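Tokico Closes Its Character Vault, Leaves Players Until July to Export

Tokico, the online service that hosts character sheets and campaign notes for tabletop role-playing games, will shut down its free Character Vault at the end of July. The company posted the notice on its support page and sent it by email to registered users the same afternoon.

Sheets stored in the Vault can be exported until the closing date. After that they will be deleted from the servers, along with portraits, session logs and any house rules attached to a campaign. Paid accounts on Tokico's newer table product are not affected, but a Vault sheet does not move over by itself. The owner has to export it and import it again.

The notice gives hosting costs and old code as the reasons. The Vault was built for a handful of fantasy systems and later stretched to cover science fiction, horror and superhero games, and according to the notice the sheet editor has not had a full-time programmer for 2 years.

"We kept it running longer than we planned to," said Parisa Mirzaei, who heads the support team at Tokico. "Every time we changed something for one game, the sheets for three other games broke. We would rather give people a clear date than have it fall over one night."

Two formats are offered for export. The first is a plain text file with every field on its own line. The second is a print-ready page that looks like the sheet did on screen. Portraits come down in a separate archive. Dice macros are not included in either format, and Mirzaei said there are no plans to add them.

Users with many characters have asked for a way to export everything at once. At present the limit is 25 sheets per request, with a waiting time between requests. Tokico said the limit will stay in place for now to keep the servers usable during the evening hours, when most groups play.

The reaction on hobby forums has been mixed. Some game masters said they had already gone back to paper or shared documents. Others run campaigns that have lived in the Vault from the first session, with dozens of retired characters, dead characters and villains that still turn up in play.

Jhosep Paucar runs a long fantasy campaign with six players and keeps a blog on old and small-press games. He spent an evening moving his group's material and posted his notes the next morning. The text export was complete for the player characters, he wrote, but custom fields came out in the wrong order, and anything in a collapsed notes box was missing until he opened the box and saved the sheet again.

"Open every box first," Paucar said when reached by email. "Save, then export. I lost a page of spells on my first try and had to go back in for it. The sheet was still there, so no harm done, but in August it would not be."

He also advised checking shared sheets. A sheet that belongs to one user and is edited by another can only be exported by the owner. In groups where a player has moved away or dropped out, that may mean tracking down someone who has not logged in for a long time. Tokico said a game master can request ownership of a sheet in his or her own campaign, and that the current owner will get an email and have 28 days to object. Anyone planning to use that process will need to start early.

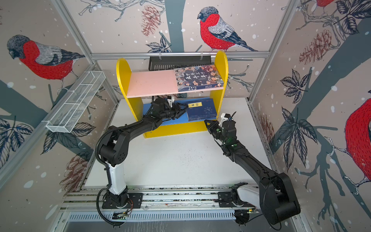 A yellow bookshelf against bird-patterned wallpaper.

Two smaller projects have offered to take in Vault users. Listuvent, a campaign organizer known mainly for its initiative tracker and session calendar, added a Vault import page within hours of the notice. It reads the text export and fills in name, level, attributes, equipment and notes. Systems that Listuvent does not support are imported as a plain document with no working fields.

Cristian Yupanqui, who wrote the import page, said it was put together quickly and will be fixed as people report problems. Sheets for class-and-level games come through best. Point-buy games are harder, he said, as the Vault stored advantages and drawbacks in one long field, and different players separated them with commas, slashes or nothing at all.

"If it looks wrong, send me the file," Yupanqui said. "I can't test games I have never played, and there are a lot of those."

Listuvent is free for one campaign and charges a yearly fee for more. Yupanqui said imported Vault campaigns will not count against the free limit if they are brought in before the Vault closes.

The other offer comes from Brillomex, a small publisher of print character folios and blank sheet pads. It will print exported sheets and bind them as a softcover book, with a section at the back for handwritten notes. Orders go through the Brillomex web store. The company said it will not keep copies of the files once a book has shipped.

Walter Cuervo, whose own science fiction game Cuervo has had an official sheet in the Vault from its second printing, said he learned about the closing from the same email as everyone else. He has put a fillable version of the sheet on his site, along with the one-page ship record and the shorter sheet used for hirelings. All of them can be downloaded at no charge.

Cuervo said he does not plan to build an online replacement. "I write a game with a boarding table and too many kinds of fuel," he said. "I don't run servers. The sheet fits on two sides of paper and it always did."

Players who used the Cuervo sheet should note that the skill totals in the Vault were calculated automatically and are not written into the text export. Only the base values and modifiers are saved. The totals have to be added up again by hand, or copied from the print-ready page, where they do appear.

The largest gap may be the public gallery. Along with private sheets, the Vault let users publish characters for others to borrow, and it became a common stop for game masters who needed a quick innkeeper, bounty hunter or court wizard. Gallery entries can be viewed by anyone but exported only by the person who posted them. Many of those accounts have been quiet for years.

Ulises Palomino, who edits a monthly digital zine of ready-to-play characters, has asked gallery authors to get in touch if they would like their work reprinted. He said he will only use characters with the author's written permission, and that stats from commercial games will be trimmed or converted where the publisher's license requires it. The first issue with gallery material is planned for the fall.

"There is a halfling tax collector in there I have used in three campaigns," Palomino said. "I have no idea who wrote him. I sent a message through the site and I'm waiting to hear back."

Asked whether Tokico would consider leaving the gallery up as a read-only archive, Mirzaei said the question had come up inside the company and that no decision had been made. The pages depend on the same database as the editor, she said, and a static copy would need to be made before the servers are turned off. She did not say who would make it or when an answer could be expected.

Campaign journals are handled separately from sheets. Each journal can be saved from its own settings page as a single text file, with entries in date order. Comments by players are placed at the end of the file with the commenter's user name. Maps uploaded to a journal are part of the portrait archive and keep the names they were uploaded with, so groups that never renamed their files may have some sorting to do.

New sign-ups for the Vault are already closed. Existing users can go on creating and editing sheets until the last two weeks, when the editor will be switched to read-only and only the export functions will work. Game masters with sessions planned for late July should have their sheets somewhere else by then.

Tokico's support page has the full list of dates and a form for reporting sheets that fail to export. Mirzaei said reports are being answered in the order they come in and asked users to send one report per sheet, with the name of the game system in the subject line.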